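Talebi Street Parking Meters to Stay Confused Until August

Drivers who have been feeding the new meters on Talebi Street can go on feeding them, the town confirmed this week, though what they get for it is still being worked out.

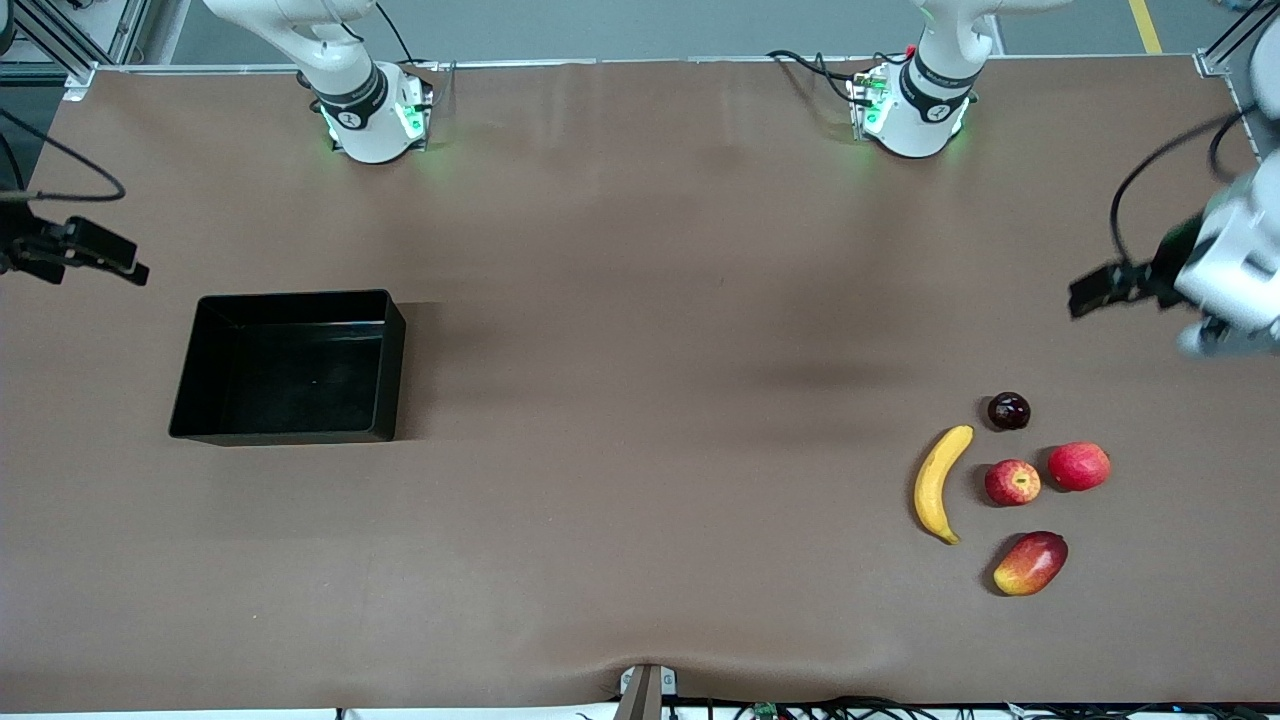
Niloufar Kiani wrote in to say that she had paid for two hours outside the bakery, been given 40 minutes, and then received a ticket for having stayed a negative amount of time. She would like to know how early she would have had to leave. The town has written back to thank her for her interest in parking.

The meters, a model called the Hitard, went in last spring along the stretch between the post office and the old Cleretti shoe store. They replaced coin meters that had worked without much fuss since before most of the people now in charge of them were born. The old ones took quarters. The new ones take cards, phones, a license plate number, a ZIP code and, on a cold morning, most of your patience.

According to a notice put up on the town website, the trouble comes down to clocks. Each Hitard keeps its own time and is supposed to check it overnight against a central system. Several of them have been checking it against each other. By the end of last month the meter outside the bank was running nearly an hour ahead of the meter outside the barber, and a person walking briskly between the two could arrive well before setting out.

The town has received 3,122 complaints, a healthy number for a street with 100 parking spaces. A spokesman said the figure should be read with care, as many came from the same people. He did not say whether those people had also received the same tickets, but a look at the appeals list suggests they had.

Appeals are being heard at the town hall annex, where parking is metered.

The contractor, Prorton, says a fix is on its way. An update was sent out overnight two weeks ago and did bring the clocks into line, after which all the screens switched to a language the company has not yet identified. Drivers took this better than expected. One left a polite note under the wiper of an enforcement car saying she had pressed the biggest button and hoped for the best. A second update restored the English and put the clocks back where they had been.

Business owners on the street are divided. The hardware store says its trade is down, and has taken to keeping a jar of quarters by the register out of what can only be sentiment. The café next door says customers now stay much longer, mostly in order to finish paying. It has added a soup.

There was talk of simply covering the meters with bags and letting people park for free until everything is sorted out. The idea was popular enough to be put to a vote at the last public meeting, where it failed after the bags were priced. They would have had to come from Prorton.

For now, the rules are as follows. Parking is paid from 9 in the morning until six in the evening, by whichever clock the driver can show to be in use. Receipts should be kept. Drivers whose receipts say they have not arrived yet should keep those too, and bring them to the annex with some form of identification. Tickets already paid will be refunded as credit, which can be spent at any working meter on Talebi Street once there is one.

The town expects the whole matter to be settled in August, when the meters are due for their yearly inspection and the people who inspect them are due for their vacation. Anyone with questions in the meantime can call the parking office, open mornings only. The line is on a timer and will cut off after three minutes, although a caller reported last week that she had been on with them for most of an afternoon and found them very pleasant.

The two spaces in front of the fire station are still not for parking, whatever the meter says.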